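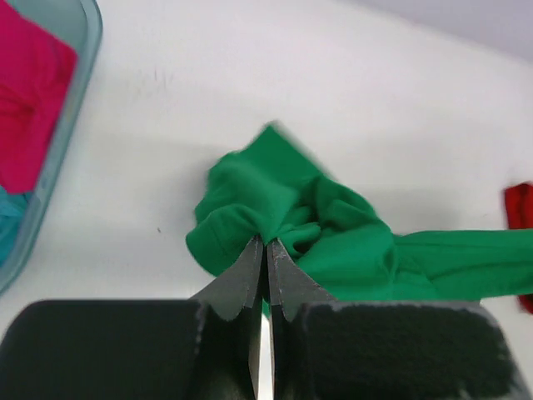
Page last modified: Friday, July 16, 2021

Grasp planner, cloth branch. Notes from the wrist camera side.

Switched the fold detector over to the Okon build this morning. The old one from February scored every ridge in the depth map by height only, so on a bunched shirt it kept picking the tallest point of the mound. The new scoring uses ridge width between the fingertips as well, and it will take a lower fold if the approach is clear. The green shirt is a fair test: bulk gathered in a mound, lots of creases, one long part lying flat off to the right. Fingers closing on a fold at the near side of the mound, tips nearly together, which is the kind of candidate I wanted it to prefer.

Config as run:
planner: okon, ridge mode
candidates kept per view: 7
point budget after downsampling: 3000
retries before giving up on a view: 2
finger close: position until contact threshold, then hold effort

The point budget is a compromise. Below it the hem edges go soft and the ridge filter joins neighboring folds into one. Above it the filter can't keep up with the camera and the planner works from a stale cloud. Should be set per garment eventually. Knit folds are fat and tolerate the coarse cloud, thin woven stuff will not.

Segmentation. Green on the white table is easy and says nothing about the hard cases. Two things to watch:

Red cloth at the right, partly hidden behind the flat part of the green one. Color split handles it. Two shirts of the same color would come out as one mask, and the planner would happily score a fold that spans both. Need the edge cue from Daltiso merged before trying that.

The bin, upper left. Translucent wall, teal fabric showing through it, magenta on the inside. The mask wants to label the teal patch as a reachable item. It is behind plastic. For now the bin volume is a keep-out box in the planning scene and anything inside it is dropped before scoring. Crude, and it has to come off when we do bin picks. The depth return on the wall is also unreliable, so don't trust the rim height from the cloud, use the measured value in the scene file.

Finger masking. The fingers fill the bottom of the wrist view and the static mask was drawn for the open position. Once they start closing, the tips move out of the mask and the notched edges register as a ridge. Ran into this in replay: top candidate was our own left fingertip. Replaced the static mask with one rendered from the joint position. There is still a narrow slit between the fingers with bright metal in it that gives speckle in depth. Added a small fixed patch there — ugly but it works in replay.

Motion blur. The pointed flap at the top of the shirt is slightly blurred in the logged view. Re-scoring on a blurred view is not worth much, so I gated it: no new candidates until cloud difference between consecutive views falls under threshold. Costs about 7 frames of waiting in replay. Ustau has a per-pixel version of the gate which would let us score the still regions and ignore the flap. Worth porting.

Logging: contact effort and the chosen candidate index now go into the same record, keyed on camera time. Before this they were in separate files on separate clocks and lining them up was guesswork. Işık viewer reads the new record without changes, except the candidate overlay is drawn mirrored. Sign error in the export, mine, not fixed yet.

To do
— export sign
— port the still-region gate
— point budget into the garment profile
— make the bin keep-out a flag in the task file so it stops being hard coded
— rerun the February logs through the new scoring with the rendered finger mask on, same seeds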